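4.2 Where the wet things go

Draft section, numbers to be checked against the final coding sheet.

The first thing people told us about their kitchens was almost never the stove. It was the drying. Where do you put a pot that is clean but not dry, in a room with one short run of counter? We had planned to ask about cooking and storage, with dishes as a short add-on at the end of the visit. By the second week the add-on was taking up half the interview, so we moved it to the front and cut the storage questions down.

We visited 60 households across two buildings, Murnlow and Osterton. Murnlow kitchens are the older layout, long and narrow, with the sink at the window end. Osterton kitchens were redone later and have the sink set into a white counter with drawers below. Same rent band, similar household sizes. Visits were in August, mostly early evening, when the sink was likely to be in use. Each one took 50 minutes, sometimes more if supper was on.

Three arrangements came up again and again. First, the freestanding rack on the counter, with a tray under it or a folded towel. Second, no rack at all, just a towel. Third, a rack that lies across the sink itself, so the drips go straight down into the basin. A few homes mixed these, and were coded by whatever was out when we arrived. Not ideal, but asking people which one they "mainly" used got us long answers and no clear code.

The across-the-sink rack is our main interest in this section. It was rare in Murnlow, where the basins are wide and most bought racks fall short of the far rim. In Osterton it was the usual choice. Figure 10 shows the type: dark gray, parallel metal bars held between two rubber-coated side rails, a slotted grid at one end, laid over part of a stainless steel basin with the rest left open.
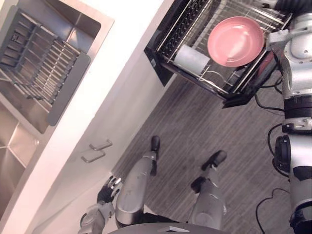

Marjatta Seppälä

Figure 10. Rack across a stainless sink, white counter and cabinet front with two bar-handled drawers.

Leaving part of the basin open matters more than we expected. People who covered the whole sink had to move the rack each time they wanted to fill a kettle or drain pasta, and several had quit using it after a month or so. People who covered one part worked around it without seeming to notice. One woman in Osterton washed, rinsed and stacked an entire supper's dishes while talking to us and did not shift the rack at all. Asked about it afterward, she said she had "never thought of it as a thing you move."

The slotted grid came up too, though less often. Spoons and small lids, mainly. On bars alone they tip or drop through into the basin. Two households had solved this with a mug.

Then the floor. Drips on the floor were the most common complaint overall, ahead of lack of space, and they depend on the path between basin and rack. With a counter rack the plate travels sideways, over the counter edge if the person is standing a little back, and water ends up on the drawer fronts and on the floor below. With the rack over the sink there is hardly any travel. Households with wood-look flooring brought this up more, we think becuase the streaks of water show and because some had been warned by the building office about swelling at the joints. We did not test that and the office did not answer our letter.

Drawer handles deserve a line. Where drawers sit close to the sink, the top handle is the one that gets grabbed with wet hands. Tea towels hung off it in a good many homes - handy, but then the drawer is a nuisance to open and the towel ends up on the floor. Bar handles invite this. Knobs less so. Our coding sheet had no box for towels on handles, so what we have here comes from field notes only and should be read that way.

Cost was not much of a barrier. Garcia, the hardware store nearest both buildings, sells a rack of this kind and most people could name the shelf. The barrier was fit. Returns were common in Murnlow, and people who had returned one rarely tried a second brand. The measuring card we handed out during the Gorka pilot seems to have helped, but it went to Osterton first, where fit was less of a problem to begin with. A mistake in our planning.

Depth of counter, distance from sink to stove and left or right handedness are taken up in 4.3. Handedness was only added to the form partway thru, so the early visits are missing it.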